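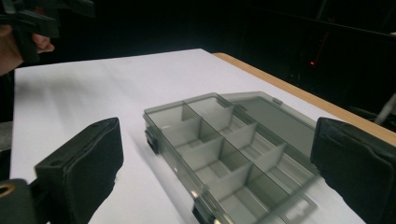
The organiser box and both hand-held grippers at the Piltwood bench. Padded fingers are checked at the start of every shift.

The first job at the Piltwood workshop is done with the lights up and the grippers unplugged. Olumide Ajayi turns each finger over, presses the padding with his thumb and looks along the edges for lifting. A pad that moves under the thumb is changed. A pad that is merely creased stays on until the next full service.

The cell consists of a table, two rails, a pair of hand-held grippers and the recording equipment they feed. An operator holds one gripper in each hand and carries out a task with them, and the recordings are used to train a two-armed machine built by Triveo. The arms will use the same finger pattern as the hand tools, so wear on a pad matters twice over. "If the pad has gone hard, the operator squeezes more to make up for it," says Ajayi. "You then have a week of recordings with the wrong squeeze in them."

Padding is bought in as sheet and cut on site with a steel template. Old adhesive is taken off with a plastic scraper, the finger is wiped down and the new pad is clamped for 30 minutes. Both fingers on a gripper are changed together. Mixing old and new padding puts the closing point off centre, and on thin plastic parts such as box lids the error shows up as a twist.

Next comes the jaw travel. Each gripper is opened to its stop and closed on a gauge block 60 mm wide, and the reading is compared with the figure on the card for that tool. Piltwood allows 3 counts of drift either way. Anything beyond that sends the tool back for a new zero, a job that takes Ajayi less time than filling in the card.

Cables cause more stoppages than jaws do. 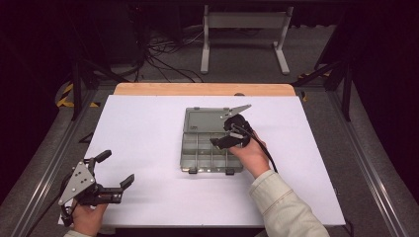 Each one leaves the body of the tool close to the wrist, and every turn of the hand works the same short length. Colleen Gagnon, who keeps the fault log, has 103 entries for the present pair of grippers, and cable faults make up the largest group. Most were intermittent. The signal dropped when the wrist was rolled outwards and returned when it was rolled back, so a test with the tool lying on the bench found nothing.

The check now used was her idea. The tool is held at working height and rolled slowly through its full turn, palm up to palm down, while a second person watches the signal. It is then repeated with the jaws closed. A cable that fails is replaced whole. Piltwood tried re-terminating them last April and gave it up after the repaired ends failed one after another.

The mounting plates get a torque check once a month. Their bolts are marked with paint, and a broken paint line is enough to take the tool out of use until the plate has been squared up again.

Last is the table itself. The covering is replaced when it is marked or has begun to curl, and the rails are wiped with a dry cloth. Ajayi does not use spray cleaner near the tools, having once spent an afternoon getting it out of a connector. The card is signed, the grippers are plugged in and the first operator is called at 8.15.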